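Floor Pickup Group – Monthly Meeting Minutes, December
Gostitdale workshop, start 4:00

Last month's minutes approved with one fix: the cable order was for the left arm, and has arrived.

1. Unplanned stop on the right arm
Main item, and a really good discussion! During the tidy-up runs the right arm froze partway through a lift and held its position. The Drukus log shows 81 completed pickups before the stop. The operator hit the stop button, waited for the all-clear and powered down by the book. Nothing was damaged and no one was inside the work area. Well done to everyone on shift.

The log points to lost signal from the right gripper, lasting nearly 6 seconds. Our best guess is the gripper cable, which swings wide when the arm reaches toward the middle of the floor. The left side has the same loop and has not faulted so far, but we want both checked. The fault has come back 4 times on the bench when the connector is flexed by hand – great news for finding it, even if it means a repair.

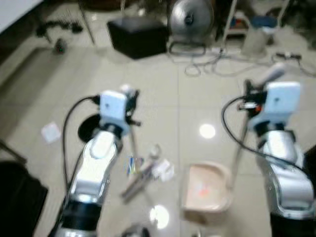 Both arms over the tile floor, with the tray and small items between them.

There was a lively back and forth on whether the arm should hold or lower itself when signal drops. Holding won for now. Lowering sounds gentler, but the arm may be right above the tray and we would not want it pressing down on anything. Marquez will be asked what their controller can do here.

2. Floor glare
Ceiling lights reflect strongly off the tiles, and thin objects are getting missed. Unrelated to the stop, but worth fixing. We will try dimmer lights first.

3. Actions
Replace right gripper cable and connector; inspect the left.
Add a clip so the cable loops stay closer to the arms.
Send the log to Zivau and ask about the signal timeout.
No runs on the right arm until 5 clean bench tests in a row.

Left arm runs may continue at reduced speed. Everyone is excited to get both going again!

Meeting closed 4:50. Next meeting in January, same room.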